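Sponsoring a pupil abroad: one child or the whole school?

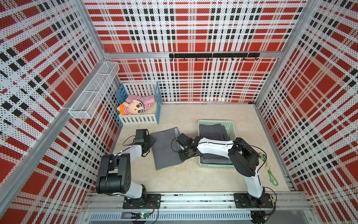 Reading time: 4 minutes

Search this forum Search Advanced search
Print this thread | E-mail to a friend

struan_macb
Right, I need some opinions before our next giving circle meeting because we went round and round on it in November and I came home with a headache. There are six of us, we put money in a pot every month and we've now got £1,000 sitting there. Half the group wants to sponsor individual girls through secondary school with Pritness, with letters and a photo and so on. The other half (me included) would sooner give it to Farquharson, who just hand it to the school and let the head decide. What have other people done?

solangeC
I've sponsored one girl for four years and I'd do it again tomorrow! She writes twice a year, she wants to be a pharmacist, and I know her fees, uniform and boarding are paid. You don't get that feeling from a general fund. My own mum only finished school because a stranger paid for her, so I'm biased, I admit it.

Ifor V
Lovely for your girl, Solange, but what about the one sitting next to her? I taught abroad for a bit, in a class of 45, and four of them had sponsors. Everyone knew which four. New shoes, new bags, and the others sharing a pencil. I came away thinking it should go to the school or not at all.

solangeC
That's a bit harsh, Ifor. The pencil sharing would have gone on whether those four had sponsors or not. And they'd have been at home.

Ifor V
Maybe. I just remember the faces.

shiyu_t
Could you ask Pritness how they pick them? The one I give to (Teka, quite small) has the mothers' group in the village draw up the list, so it's local people choosing and there's a lot less bad feeling. They also don't do photos any more, which I was cross about at first, but I've come round to it. I wouldn't have wanted my picture on some stranger's fridge at thirteen.

struan_macb
Didn't know that about Teka, thanks. I'll look them up. Does the money go on fees only or do they cover exam costs as well? Somebody in our group had a girl drop out in her last year over the exam fee, which is heartbreaking when you think how little it was.

shiyu_t
Exams yes, bus fare no. You have to ask for the breakdown, it isn't on the website. Email them and be patient, they're slow!

ewan_aitken
Coming at this from the other side, I used to do the books for a small charity and letters cost a fortune. Somebody has to collect them, translate them, check them and post them. We reckoned we could have put more girls through school if we'd scrapped the lot, but then half our donors would have gone with them. So there's your problem. I'd give to the school fund, but only if they'll show you last year's accounts.

solangeC
Ewan, I'd be one of the ones who left, I'm afraid. Or I'd like to think I wouldn't, but I probably would.

ewan_aitken
Well, that's fair enough, most people would.

Ifor V
Struan, one more thing, whoever you choose, don't promise a child anything you can't keep up. Secondary is years. If two of your six move away or fall out, who pays then? A school can cope with a one-off. A girl halfway through can't.

struan_macb
That's the best argument I've heard and I'm pinching it for the meeting. We did have someone leave in the spring and it was a scramble. I might suggest we split it, most to the school and a bit set by for exam fees if Farquharson will ring-fence it. No idea if they do that.

shiyu_t
Pirnemen do ring-fencing, I think? My sister-in-law gives through them. I'll ask her at the weekend and come back to you.

solangeC
Still voting for the girls :) but let us know what you decide, Struan.

struan_macb
Will do. We meet on the second Tuesday, so give me till the day after.

Print this thread | E-mail to a friend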